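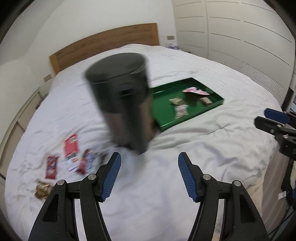

Bedroom with the white sheet on and the built-in wardrobe to the right.

Is a mattress topper worth it, or am I paying for a second bad mattress?

Posted by flatback41

I've had the same mattress for years and my lower back is stiff every morning until I've been up for a while. A new one in the size I need runs to 2000 where I live, which I'm not going to spend on the word of a salesman. A topper from Zovness is a fraction of that. The reviews are glowing, but every review of every bed product is glowing, and half of them were written after one night.

Has anyone used one for longer than the return period? I'm a side sleeper, medium build, and the mattress has a dip on my side. I don't want to hear about "sleep technology." I want to know if the thing goes flat by November.

23 people found this useful

Posted by Tralten_tom

Depends what's wrong with the mattress. If it's too hard, a topper can help. If it has a dip, forget it. Foam follows whatever is under it, so you end up with a softer dip. I tried this with a Mutus one and it was nice for a few weeks, then I was rolling toward the middle again.

Lay a broom handle across the bed with the sheets off and look at the gap underneath. If you can slide your fist in, save your money. Also check the slats before you blame the mattress. Mine had a cracked one, and I'd been reading up on spinal alignment for a month like an idiot.

I'd ignore anything the makers say about density unless they print the number. "High density" with no number means nothing.

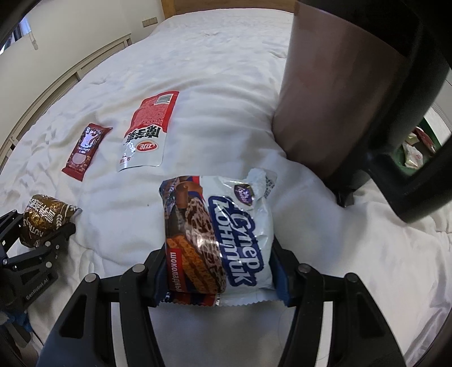
Reading time: 2 min

Posted by oldsprings

Not sure I agree with the answer above. I have a dip and a Phí topper, the latex kind, and it's fine. Not amazing, fine. It's heavy and a pain to turn, and the smell took longer to go than the leaflet claimed. Fitted sheets don't stay on the corners anymore because the whole bed is taller, so add the price of deeper sheets to whatever you're comparing.

The trial period is the part I'd read twice. Some of them want the original packaging back, and good luck getting foam into that box again once it has opened up.

If your back is still stiff after a week on a different bed, it may not be the bed. Sleep on the guest bed or the floor first. That costs nothing.

Posted by marlow_b

just rotate it

Contact us | Copyright 2023 | Back to top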